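3.2 Station layout and garnish preparation

Citrus was cut at the station during service. Preparation records covered 1,000 drinks, of which 96 were delayed by a missing garnish. Whole fruit was kept next to the cutting board, and slices were moved to a plate on the serving tray (Figure 2).

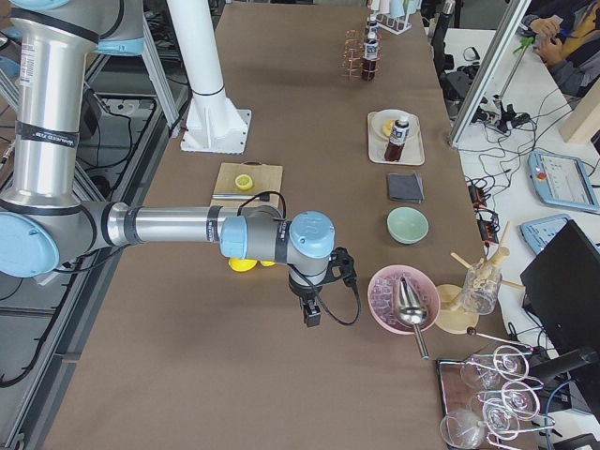
Figure 2. Bar station with cutting board, halved and whole lemons, and serving tray.

Tobias Okafor objected in review that delays of this kind depend more on how early the fruit is cut than on where the board is placed, and asked for the two to be reported separately. We therefore split the records by cutting time. Fruit cut before 4 p.m. accounted for almost all of the discarded slices; board position had no measurable effect on waste. Delays are treated in Section 3.3.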